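From: Yaa Nartey
To: Andden small business list
Date: 25 May 2024
Subject: Re: closing a dormant company, still waiting

Kwame Ayaaba wrote:
> Has anyone managed to get a company struck off the register since
> the new forms came in? I sent ours in March and the office says the
> tax clearance is missing. The tax people say they can't issue one
> until the company is closed. I've got 107 pages of paper and no
> idea who moves first.

Hi Kwame,

Oh, I know this one! We went in the same circle with Lesari, the little import company my brother and I stopped running years ago. No sales, no staff, no bank account, and we still had to file a return every year and pay the 400 to keep it in good standing while we begged them to let us kill it.

What got us unstuck was asking the tax office for a "no objection" letter – you have to use those words, the clearance certificate is a separate thing – and then sending that to the registry with the old form, not the new one. Our letter took 89 days. Then the registry found a late fee from before we stopped trading, and with the penalties it came to 1,131. I paid it. I'd do it again just to stop getting the envelopes.

Do you have an accountant on this? We used Krawczyk, who were slow to answer email but good on the phone. And check whether your directors' addresses are up to date, they bounced us once for that.

I've moved my paperwork sessions over to the side room at Emen, so if you want to bring your 107 pages and go through them together, there's space to spread out.

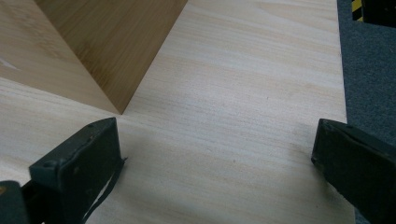

One of the tables at Emen.

I really do think starting a company here is easier than ending one, and it puts people off trying a second time (it did me, for a good while). Let me know what they say about the letter.

Yaa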